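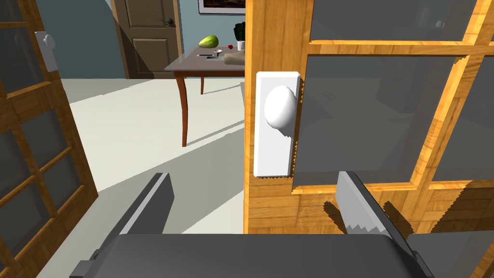 How to stop draughts around French doors

I put this job off for two winters, which was daft of me, as it took one afternoon and a cup of tea gone cold. Our back room in Rindley was always the chilly one, and by December I'd be sitting in there with a blanket and a grump. If yours is the same, have a go at this before you start pricing up new doors.

What you'll need

Self-adhesive rubber seal (I used Grosasine, the brown one), a brush strip for the bottom, sharp scissors, a small hacksaw, a screwdriver, a tape measure, and sugar soap with an old cloth.

Step 1: Find the gaps

Wait for a breezy day, shut the doors and run a damp hand slowly down every edge. You'll feel the cold spots straight away! Mark them with a bit of masking tape. My worst one was down the middle, where the two doors meet.

Step 2: Clean and measure

Open both doors and wash the edges properly, then let them dry. I skipped this the first time and the whole lot peeled off by breakfast. Measure each side separately – old frames are never quite square. My brush strip needed to be 1585 mm, and I'd nearly cut it from memory. 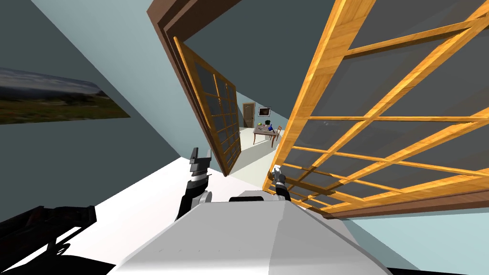
Step 3: Stick the seal on

Start at the top and peel the backing a little at a time. Don't stretch it, or it'll shrink back and leave you a gap in the corner. Press it down hard with your thumb as you go, then close the doors gently and see if they still latch. If they won't, you want a thinner seal.

Step 4: Fit the brush strip

Cut it with the hacksaw, hold it so the bristles just brush the floor, and screw it on. My neighbour Marjorie Holroyd put hers too low and it dragged up the carpet, so go easy.

Give the glue a night to set before you use the doors much.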